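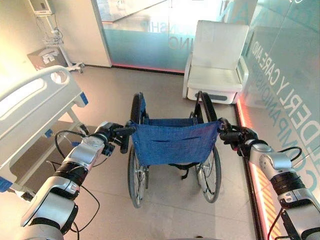
Airline gate-check, again: what do you take off the chair before they do?

Search this forum
Advanced search
Go

13 replies · 737 views · Share

kivach_kid
Flying in September, two legs, with my mother's manual chair. Last trip it came back up the jet bridge minus one side guard and with a wobble in the front caster it hadn't had at breakfast. The airline offered me a form. The form had a box for "color of bag."
So what do you all strip off before handing it over? Cushion is obvious. Past that I get conflicting advice, mostly from people in the same family.

mowat_marge
Cushion, side guards, anything that lifts out without a tool. All of it goes in a tote and the tote goes on the plane with you. If a part can be removed by a tired person in a hurry, it will be.

Keir Dalgleish
Disagree with Marge, respectfully, as I do every year. If you pull the side guards you've got open gaps next to the wheels, and somebody on the ramp will lift the chair by whatever sticks up. I leave mine in and tape them down with painter's tape. Bright green. Looks like a school project, arrives whole.

mowat_marge
Keir's tape also left a stripe of glue on his armrest that was there the last three times we argued about this.

Keir Dalgleish
That was the cheap tape.

stustine_sal
Loose straps. Everyone worries about the wheels and then a dangling strap gets caught in the belt loader. Tuck them or tie them up. I use a hair elastic, which costs nothing if you have a teenager.

rollinghome6
Folding or rigid? Makes a difference. A folder with a sling back will usually go flat enough for the cabin closet if you board first and ask the crew nicely. Ask before you get to the door, though. By the door the closet is full of garment bags, and garment bags have seniority.

kivach_kid
Folding, sling back, the plain kind the rental place in Urkuvcombe has a whole row of. I asked about the closet last time and was told the plane didn't have one. I was looking at it.

stustine_sal
Sounds right.

rollinghome6
Take photos at the gate. Both sides, the casters, the underside if you can manage it. Include the tag with the number on it. My claim took 2 emails instead of the usual epic.

bramblewick
I'm going to be the unpopular one. I strip nothing. I write FOLD HERE and DO NOT LIFT HERE on luggage tags and hang them in the right places. People do read tags. Not one broken part in six trips.

mowat_marge
Six trips is luck with a nice handwriting.

bramblewick
It is nice handwriting.

kivach_kid
Okay. Current plan: cushion and side guards in the tote, straps tied up, tags, photos, and I'll board early and gaze meaningfully at the closet. Keir, what's the tape that isn't the cheap tape?

Keir Dalgleish
Sending you a message. I'm not giving Marge the brand.

Related threads
Tire pressure and cabin altitude, one more time
Best tote for chair parts that isn't hideous
Caster wobble: bearing or bolt?
Aisle chairs, a complaint
Rental chairs in Urkuvcombe, who still delivers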